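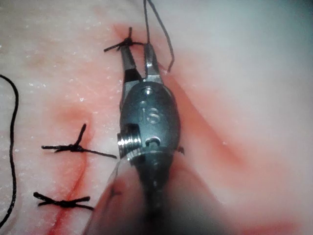
Wrist view during the suturing task: three tied knots along the incision, with the thread at the jaws.

The second round of our work on learned suturing closed in June, and I am now in a position to set out the method and its principal results. Readers who followed the first round will recall that the policy at that time was trained from the overhead view alone. It reached for the thread reliably and then lost it behind the instrument. The present round was designed to establish how much of that difficulty could be removed by adding the view from the wrist.

The training set consists of 175 demonstrations, all recorded at the Pindemness laboratory under a single protocol. Each demonstration covers one knot, from the first grasp of the thread to the cutting of the tails. Operators were asked to work at their ordinary pace and to leave their corrections in the recording. In the first round such corrections had been edited out, and I now consider that to have been a mistake. A policy that has never seen a dropped thread has no means of picking one up.

Two policies were trained on the same data. The first, which we call Busto, receives the overhead view and the joint positions. The second, Nägeli, receives these and the wrist view as well. Both predict short sequences of movement and are permitted to revise them as each sequence is carried out. No other difference was allowed between them, and the training settings were fixed before either was tested.

Testing took place at Bavness, on an arm that had not been used for any of the demonstrations. Each policy was given 100 attempts. An attempt was counted as complete only when the knot held under a light, fixed pull and the wound edges met without a visible gap. Knots that were tidy but loose were recorded as failures, and there were more of these than I had hoped.

Nägeli failed to regain a dropped thread on nine occasions. Busto did so far more often, and most of its losses came at the moment when the jaws passed over the strand and hid it from the overhead view. The wrist view did not help in every respect. Glare from the surface and the bright metal of the instrument led to hesitation at the start of some attempts, and in two cases the policy closed its jaws on a reflection — an error we had not met before. Existing knots also caused some confusion. A black tail lying on the tissue looks very much like the working end of the thread, particularly when both are close to the jaws.

The results should be read with some care. They concern single knots on a straight or gently slanting incision, with one thread type and one colour. They say nothing of deep wounds, of moving tissue or of work alongside a second surgeon's hands. The new arm at Bavness was of the same model as the old one, so the test is a fair measure of small differences in set-up and a weak measure of anything larger.

The next round will add a second thread colour and a set of recordings begun with loose strands already lying across the field. The protocol for these is being revised at Pindemness, and the list of failed attempts will be issued with it.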